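April, shop notebook, morning

Dijkstra has a route planner at last! I spent the whole of yesterday evening on the delivery map for the Plivemden food co-op and it finally gives answers I believe. 23 stops, 4 vans, and the longest loop drops to 20 miles. The old hand-drawn one went past the dairy twice, which always bugged me.

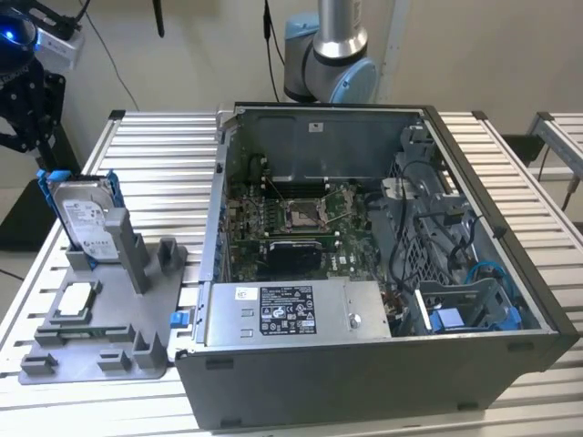
What changed

The big win was adding left turns as a cost. I gave every left across the county road a penalty of 675 (seconds times a fudge factor, don't ask) and the loops straightened out beautifully. Ileo, the map layer, still thinks the footbridge takes vans. Fixed by hand for now, needs a proper rule.

Motum draws the schedule from the same file, so the drivers' sheet and the map agree for the first time. Love that.

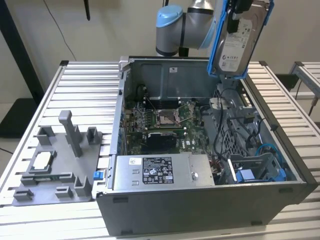 Next up is loading order. Milk has to come off first on the north loop and last on the south one, and almost all the crates stack the same way, so it should be a small change. Also try the winter road list. Print the sheets bigger!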